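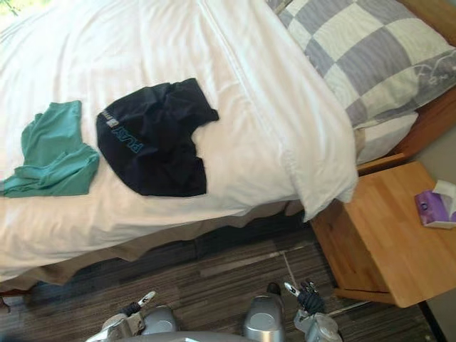
Print this page | E-mail to a friend

Search: type a word, then Go

Why Do Clothes Wrinkle? (And Why Does Anyone Fold Them?)

By Chelsea Stockdale

At some point today a grown-up may ask you to fold your clothes. You may ask why. The grown-up may say "because," and leave the room. I can do a little better than that.

Start with a T-shirt. It looks like one big piece of stuff, but if you put it under a magnifying glass you'll see loops. Hundreds and hundreds of tiny loops of thread, each one holding hands with its neighbors. That's called knitting, and a machine does it, very fast, without a grandmother anywhere near it. The loops are why a T-shirt stretches when you pull it over your enormous head and then goes back to being T-shirt shaped.

Many T-shirts are made of cotton. Cotton comes from a plant, and each little hair of it is called a fiber. Inside the fiber are long, long chains, much too small to see, and the chains cling to each other like kids in a haunted house. When cotton gets damp or warm, they let go for a bit and slide around. When it dries and cools, they grab on again wherever they happen to be. If your shirt happens to be in a ball behind the door, congratulations, it is now shaped like a ball behind the door. 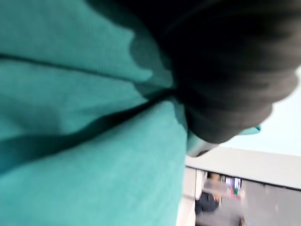

Cloth is also terrible at staying flat. A sheet of cardboard will stand up by itself. A shirt won't. Push one side of it and the middle humps up into hills, with valleys in between where the light can't get in. The valleys look darker, but the color of the cloth hasn't changed at all. Squash those hills under a heavy pile for a week and you get creases.

Folding doesn't stop creases. It just lets you pick where they go – down the middle, say, and not all over the front like a road map.

How to fold a T-shirt

Find somewhere flat. A bed is good, if somebody has made it.
Lay the shirt face down and smooth it with your hands.
Fold one side in toward the middle, sleeve and all. Then the other side.
Bring the bottom up to the collar.
Turn it over and look pleased.

Shorts are easier. One leg goes on top of the other, then fold them in half, and you're finished before you've had time to complain.

My friend Jinfeng Qian once folded 18 shirts in a row and said the first few looked like sandwiches somebody had sat on. By the end they looked like shirts. Yours may take longer. Mine did.

One last thing to try: wet your fingers, rub them over a small wrinkle in an old cotton shirt, pull the cloth flat and let it dry. Check it after supper.

Filed under: Everyday Puzzles, Around the House, Ages 7 and Up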